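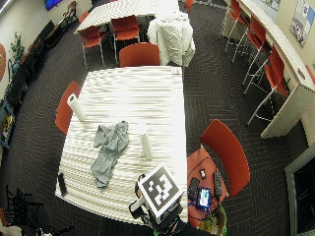

TRODLEY, February - Minutes of the members' meeting, Trodley Kart and Motorcycle Club. Meeting opened at 7:10 p.m. with 11 members present, enough for a vote under the current rules.

1. Minutes of the last meeting
Approved with one correction. The noise test at the Plestero track was described as "passed." No written result has reached the club, so the word was changed to "taken."

2. Plestero track, coming season
The track owner has offered six dates at $2400 each, up from five last year. The secretary read the offer out in full. It promises "improved drainage at the lower hairpin." The same sentence was in last year's offer, and the lower hairpin flooded at two rounds out of five. Members asked what work has been done and who did it. The secretary had no answer to give. Agreed to write and ask for the contractor's invoice or photos before any deposit is paid.

One member felt the club was being too hard on the owner and might lose the dates to the drift people. Another replied that the drift people like it wet.

3. Entries
Total entries last season came to 206 across all classes. The race office had forecast more, and the same forecast is back in this year's plan with the heading changed. Several members doubted it. The junior kart class ran with four starters at the final round, and there was no sign of where new ones would come from. Agreed to budget on last year's number and treat anything over it as a bonus.

4. Timing equipment
Piltano has sent a quote for new transponders and a loop. The sales sheet says the system "pays for itself in one season." The meeting could not see how, unless rental fees go up, and the sheet does not mention that. The old loop missed laps at one round, and it was never settled whether the loop or the battery was to blame. Motion to buy: two for, eight against, one abstaining. Motion failed. The battery will be replaced first and the loop tested at the practice day.

5. Tomaszewski Cup
The cup round stays in the calendar. The proposed reverse grid was discussed at length. Those in favor said it worked elsewhere - no results were brought to show it. Held over until somebody brings some.

6. Money
Balance in the club account is $1158 after insurance. That does not cover a single track date. Early entry fees will have to come in before the first deposit goes out, and the meeting was not convinced that a reminder email will do it. Agreed to send one anyway and to close early entry two weeks sooner.

7. Other business
Corner marshals asked again for radios that work past turn five. Two sets to be borrowed and tried.

Closed at 9:05 p.m. Next meeting in March, same room.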